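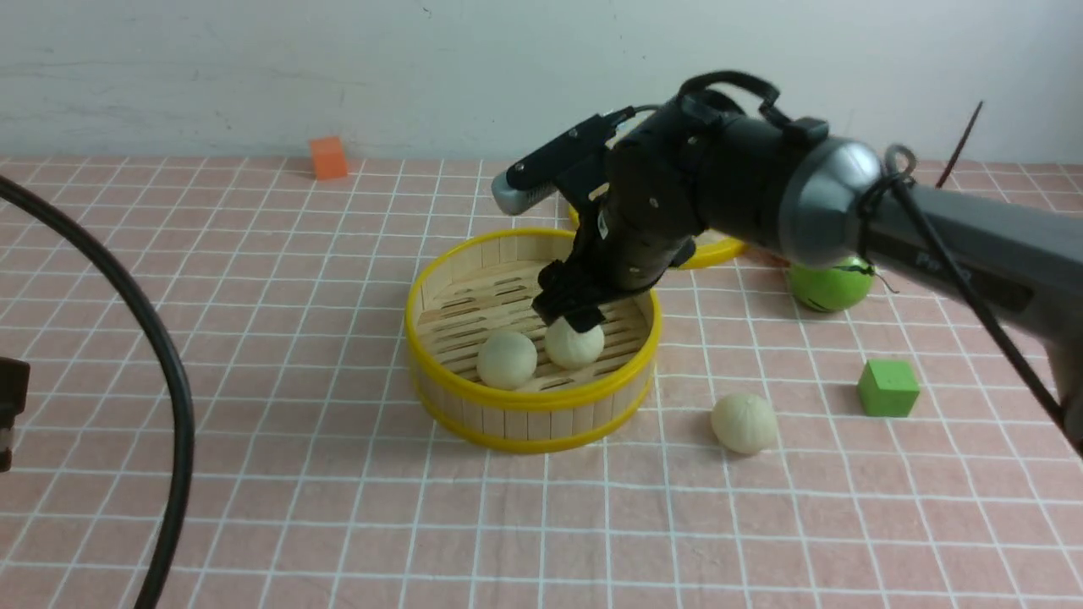
2 min read

4.2 Soft items in a basket

Figure 3. Bun task, Bornaris jaws on the gray arm, gripper tip touching the top of a bun in the front steamer basket. Second bun next to it, third on the cloth to the right.

We ran the bun task after the cube task, same table, same pink grid cloth, same arm. Only the gripper and the controller gains changed. Two grippers compared: the Bornaris jaws (Figure 3) and the older Delaunay pair, which has wider pads. Trials were split over two sites, Trerstead and Gristberg, 600 in total. Trerstead logs before 1/8/22 use the old time stamps and were shifted by hand.

A trial counts as a success if the bun leaves the basket, is held through the move and is set down on the cloth without a tear in the skin. Dents are allowed. Dents were scored separately, see 4.4.

Main result: the Bornaris jaws failed 73 times, the Delaunay pair 205. Equal number of trials each. Most Delaunay failures came at the approach. Pads too wide for the gap between bun and basket wall, so one pad rides up on the rim and the controller reads this as contact. The arm then closes on nothing. Lowering the contact threshold helped with the rim problem but gave more torn skins, so we put it back.

The Bornaris failures are more mixed. Some slips during the lift, some cases where the jaws came down on top of the bun and pushed instead of going round it. The push cases are mostly a depth error. The wrist sensor loses the edge of a pale bun against pale slats and the hight estimate comes out low. With cubes we saw none of this.

Two buns side by side are harder than one for both grippers, the neighbor gets dragged along. We did not tune for it. Grasp angle was fixed in all runs, a free wrist angle would probably of helped the Delaunay pair most.

Controller gains for both sets are in Table 2. Force traces still to be added for Gristberg.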